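4. Setting up your water softener – first fill and first regen

Covers the Hullden cabinet softener, town water or bore. If you have the older Gindmont twin tank, skip to section 6, the valve is different and half of this wont apply.

Before you start
You need: the softener, the bypass valve (in the small box, not the big one), two clips, drain hose, overflow hose, a bucket, a torch, salt. Tablet salt only. No rock salt, no pool salt, no table salt.

Caution: turn off the hot water system first. Gas or electric, doesn't matter. Leave it off till step 14.

4.1 Placing the cabinet

1. Pick a spot that's flat and out of the sun. Garage or laundry is fine. Not outside unless you bought the cover.
2. Leave room above the lid to tip a bag of salt in. People forget this one and end up scooping it with a jug.
3. Check the drain is close. Long drain runs slow the rinse and you get salty water at the tap.
4. Level it front to back and side to side. Fold of cardboard is not a fix – use the feet.

Note: once the salt is in you wont shift it. Get the spot right now.

4.2 Bypass and hoses

5. Smear a bit of the silicone grease on the o-rings. Only the silicone stuff. Petroleum grease swells them and they leak by winter.
6. Push the bypass valve onto the back of the head, straight, both sides together. Clips on. Tug it. If it moves the clip isn't seated.
7. Set the bypass to BYPASS. Not service. Check it again before you open the main.
8. Connect the inlet and outlet. Arrows on the valve body show flow. House side is OUT. Hand tight, then a quarter turn.
9. Drain hose onto the barbed elbow, hose clamp, run it to the drain. Leave an air gap at the end, don't jam the hose down the pipe.
10. Overflow hose goes on the side of the cabinet, lower down. Gravity only, so it has to fall the whole way. Do not join it to the drain hose. 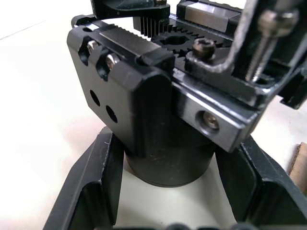

Begović asks whether the overflow can share the drain hose if there's a tee and a one-way valve in it. No. Same answer with or without the valve. If the drain blocks, the rinse water backs up into the brine tank and then onto your floor. Two hoses, two runs.

Caution: max inlet temp is 65 degrees. Never plumb it after the heater.

4.3 Filling up

11. Main on, slowly. Still in bypass. Look for drips at every join. Dry them with a rag and look again after a few minutes.
12. Turn the bypass to SERVICE about a third of the way and stop. You'll hear air. Let it fill slow. Opening it fast can push resin up into the head, and then it's a strip down.
13. When the hissing stops open it fully. Run a cold tap – laundry trough is best, take the aerator off if it has one. Water may be a bit yellow or frothy at first. Keep going till it's clear.
14. Hot water system back on now.
15. Pour a bucket of water into the salt side of the cabinet, then the salt. Fill to the line and not over it. Lid on.

Note: don't put water in every time you add salt. Just this once. The unit does its own refill after that.

4.4 Programming

Plug it in. Display flashes 12:00. If it doesn't, try another power point before you ring anyone.

16. Hold SET untill it beeps. Time first. Up and down arrows, SET to save.
17. Hardness next. Figure comes from your water supplier or the test strip in the bag. Say the strip reads 176 ppm, put in 176. Round up if the strip is between colours.
18. Regen time. Factory setting is 2 am, leave it unless someone in the house showers at that hour. No soft water during regen, you get hard water through the bypass port.
19. Iron setting – bore water only. Town water, leave at zero.
20. SET again to exit. It goes back to the clock by itself if you walk off, but it won't save what you were halfway through.

4.5 First regeneration

21. Hold REGEN till the motor starts. Motor noise is a low grind, normal.
22. Stay with it for the backwash. Check the drain end is flowing and the hose isn't whipping round. Tie it down if it is.
23. Watch for brown beads in the drain water. A few is ok on a first run. A steady stream is not – bypass, unplug, call Cidberg.
24. Let it finish. Takes up to 2 hours. Don't pull the plug part way, it loses its place and you start over.

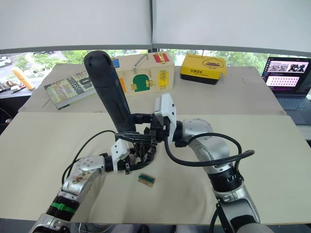 One reader wrote in to say theirs went right through the cycle and the water level in the salt side never dropped. Had the same thing come up a few times. Nearly always the brine line nut is loose and it's sucking air, so do that up first. Then check the float isn't hung up on the tube. Then clean the injector, see 7.3. If it's still not drawing after that, the drain line is probably kinked.

4.6 After

25. Run the kitchen tap, cold, for a minute. Taste it. Salty means the rinse was short, run another regen.
26. Test with the second strip. Should read soft. If not, check the bypass really is all the way to SERVICE.
27. Cut back on detergent. Half what you used before, go from there.
28. Write the install month inside the lid. Texta is fine.

Note: garden taps should come off before the softener. If yours don't, use bypass when you water. Lawns hate salt.

Caution: if the house is empty for a while, bypass and unplug. Run a regen when you get back and before you drink any.

Salt top ups, cleaning the tank and error codes are in section 5. Warranty card goes to Cidberg, adress on the back cover.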